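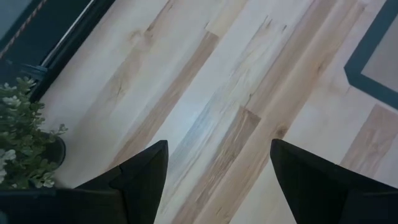
Moving my mail off Prolex, part two

In January I wrote that I was going to stop using Prolex as my main mail program. I have now done it, and it took three evenings. A few people wrote to ask how it went, so I'm putting the notes up.

Prolex worked fine for years. My trouble with it started when they changed the search so that it only looks at the newest 1000 messages in a folder unless you click through to a second screen. I keep old mail and I look things up in it a lot. Every search became two searches.

I tried three programs before picking one. Flarard was first. It's free, it installs in a minute, and it found my account settings without help. It also wanted me to sign up for a Flarard account before it would open the inbox, and I don't want a login for a program that is already logging in to something else. I removed it the same evening.

Negri was better. The search is quick and the keyboard shortcuts make sense. The import is where it fell down. It takes mail in batches of 500 and stops after each one until you press a button, so you can't leave it running and go eat dinner. I got through four batches and then checked the attachments, and several of the older ones had lost their file names. They were all called "part" with a number after it.

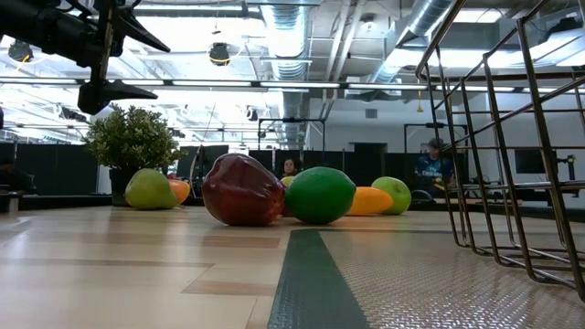
I wrote to their support address and got a reply from Mieczysław Ziółkowski, who was polite and said the file name problem was known and would be fixed in a later version. He didn't say which one. I may look at it again next year.

So I ended up with Levetti. You pay for it once, and the license covers two computers. The import ran overnight by itself. In the morning there was a log that listed 353 messages it had skipped. I went through the log and nearly all of them were drafts with nothing in them. The rest were calendar invites from a job I left long ago. I let them go.

Two settings to change right away if you try it. Turn off "group by subject", which puts every message titled "Hello" into one giant thread. And under Folders, set the local copy to "everything", or it will keep only the last few months on your disk and the search will be slow for anything older.

Things I don't like so far: the font in the message list can't be changed separately from the font in the messages, and the spell checker marks contractions as errors. Filters didn't come across from Prolex either – I had to type mine in again by hand, and I found out that half of them were for newsletters that no longer exist.

My address book came over with 435 entries, including duplicates. I haven't cleaned it up yet. If anyone knows a way to merge contacts in Levetti without opening each one, please leave a comment.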